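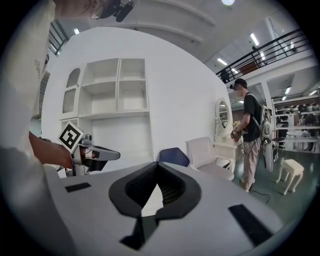 Interior Spaces, Unit 10: Open Storage and the Small Desk
Handout for Wednesday, December 20, 2023

Okay, last handout before the break! I'm keeping it to cubbies and desks, which is where most of your Pletildale plans went sideways (mine did too, the first time).

Open compartments look generous on paper. Then you put real stuff in them and half the space is air. In a white unit on a white wall, every single thing you set down becomes the decoration, so plan what goes in before you draw the dividers. I like to leave a few squares empty. My old studio at Harju had one tall niche beside the cubbies and I swear it did more for the room than the shelves did.

Now, desks. Reach matters more than size. Stand at yours, put both forearms out, and mark where your hands land without leaning. Everything you use daily goes inside that mark. Keys, chargers and other small black things on lanyards need a home too, or they just live in the middle of the desk forever. 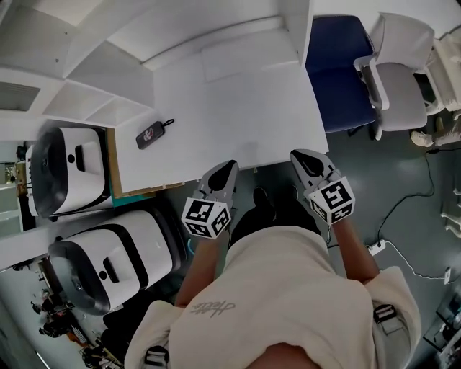

Fig. 11. White desk with light brown wooden edging on the left, open cubbies behind.

Look at your edges! A thin strip of wood along a white top warms the whole thing up, and I'd take that over a new lamp any day.

For April: redraw the Skavell wall at 1:30 with a desk in front of it. Pick one dark chair and show how far it pulls out. Read page 56 in the Unik reader first, and bring tracing paper, I'm nearly out.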